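Search the archive

# Grornis Shared Universe - reader comments and chapters

Welcome! Grornis is a science fiction serial that several of us write in turns, and this folder holds the whole thing so far: 40 chapters, 561 reader comments, and a small file that ties the two together. If you like generation ships, grumpy alien ambassadors and people shouting about both, you're going to have a lovely time in here.

The story starts on the Arken, a cargo ship whose crew has been hired to carry a sealed crate to Sopacua. Melati Yeoh wrote the first three chapters as a one-off, then Theerawat Thaweesak asked if he could borrow the navigator, and off it went!

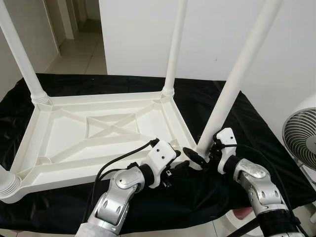
Chapters live in `chapters/`, one plain text file each, numbered in reading order. Chapter 13 has two versions (13a and 13b) as Retno Mangundap and Theerawat both wrote the docking at Sopacua and we loved them equally - read whichever you like, chapter 14 works after either. For anyone drawing the Arken, Melati's notes say the hull seen from below should look like the underside of that white plastic table, all ribs and shallow compartments with the big X in the middle, and I think that's perfect. Fan art goes in `art/` with your name in the file name.

## What's in the comments file

`comments.csv` has one row per comment:

- `chapter` - the chapter it was left on
- `reader` - a made-up handle, never the reader's own
- `text` - the comment as typed, spelling and capitals untouched
- `reply_to` - blank unless it answers another comment
- `spoiler` - yes or no, marked by hand

I did the spoiler marking over a lot of evenings and I'm sure I've slipped up somewhere. Theories that happened to come true are marked yes, even where the reader was plainly guessing. Wrong theories are marked no, including the magnificent long one about the ambassador being twins. 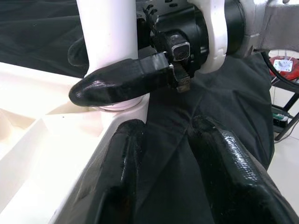

Replies only go one level deep, so if three people are arguing under the same comment you'll see them all pointing at the first. Sort by row order and it reads fine. A few comments mention Brerstead, the moon colony from Noemi Rizzi's side story. That story isn't in this folder yet - she's still rewriting the ending and I'm being very patient.

## Using it

Read it, quote it, write your own chapter! Please credit the author named at the top of each file. If you'd like your chapter to count as part of the main story, send it to me first so I can check it against `timeline.txt`. You can kill off anyone except the navigator and the cook.

## Known problems

- Chapter 22 still calls the first officer by her old name in two places.
- Some long comments have lost their line breaks.
- `timeline.txt` stops at chapter 36. I hope to catch up in December.

Kept by Endang Wuisan

Contact | © Grornis writers | Back to top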